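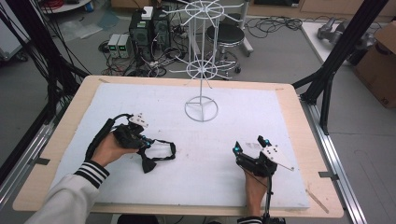

Colleen Sawatzky asked at the last planning call who would own the November equipment order, and the answer is this post.

Aug 2, 2020 | Posted by Ramwood Hiring

Equipment Planner, Automation (contract, 8 months)

Ramwood is budgeting for 3 manipulation cells. The planner will collect quotes for grippers, power supplies and frames, compare lead times from Trenine and Sasine, and keep the spares list current. Single purchases up to $4,000 need no second signature.

Required: prior purchasing work in a lab or shop, and comfort reading wiring and mounting drawings. Send a resume and one sample budget.

Recent postings
Cell Technician, Prajapati site
Parts Clerk, part time
Controls Intern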